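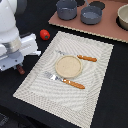 The Bus to Brovmont

So my aunt left me her accordion, and the accordion was in Brovmont, and I was not. That's how this started. I had sixty dollars, a sandwich, and a boyfriend who said, "You don't even play the accordion," like that had anything to do with it!

The bus took all day. I sat next to a man named Gheorghița Ghiță, who told me his whole name twice and then spelled it for me on the back of a receipt (I still have it, it's stuck to my fridge). He was going to Brovmont too, to sell a boat. I asked where the boat was and he said, "In Brovmont, where else?" and went to sleep against the window with his hat on.

I ate my sandwich. I looked at fields. Somewhere after the second rest stop the driver put on a radio play about a lighthouse, and the whole bus got quiet and listened, and then we went into a tunnel and lost the ending. A woman up front groaned so loud that people clapped.

My aunt's landlady was Letay Alemayehu. She met me at the station in house slippers and a very good coat, and she walked so fast I had to jog. "Your aunt owed me two things," she said over her shoulder. "August rent, and a song."

I said I could probably manage the rent.

"I don't want the rent," she said.

The accordion was on the bed, on top of the quilt, with the straps folded across it like arms. It was red and much bigger than I remembered. When I was seven my aunt let me press the keys while she did the squeezing, and I thought I was a genius. I told Letay this. She sat down in the only chair, took off her coat, and waited.

Well, I can't play. I want to be clear about that. But I put the thing on, and it wheezed, and I found the one tune I half knew – the little waltz my aunt used to hum while she hunted for her keys. I got the first part. I got the first part again. The left hand I just left alone.

Downstairs somebody banged on a pipe, maybe to complain, maybe to keep time. Letay shut her eyes. When I ran out of waltz she said, "She never knew the rest of it either," and went to put the kettle on.

I missed the evening bus, of course. We had soup and she beat me at cards until midnight.

In the morning I carried the case down to the station, switching hands at every lamppost, and there was Gheorghița on the bench with a paper bag of plums.

"Did you sell the boat?" I asked.

"No," he said. "I went and sat in it." He moved his hat so the accordion could have a seat.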